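Accueil — Forum — Copropriété — Connexion

Règlement de la salle commune

Turneck : Le tarif d'avril est fixé à 23 euros par demi-journée. Toute demande est adressée au syndic.

Jitero : Je conteste ce montant. Le précédent vote prévoyait une caution de 100 euros, sans loyer.

Le plan de travail blanc, côté ruban gris :
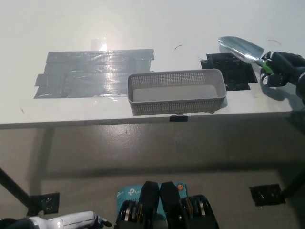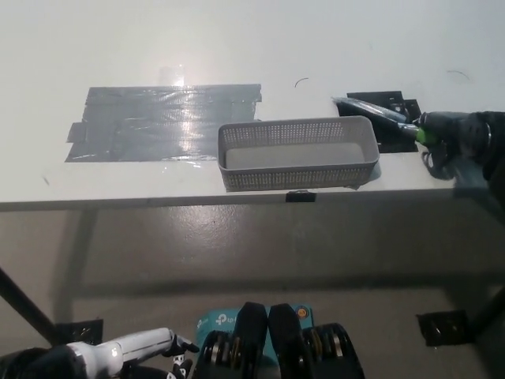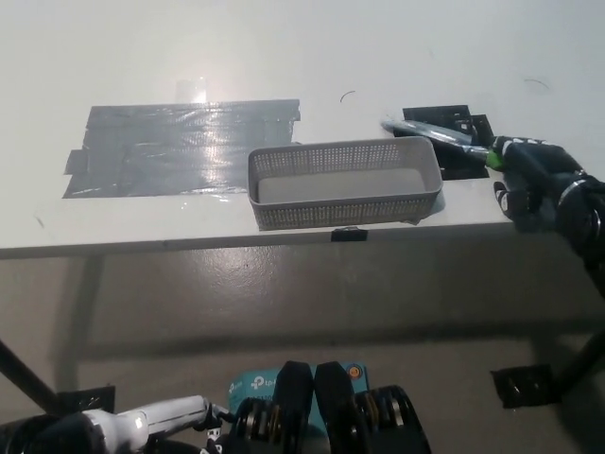
Turneck : La caution demeure exigible.

Commentaires

Skukley : Je partage l'avis de Jitero.

Chow : Le procès-verbal fait foi.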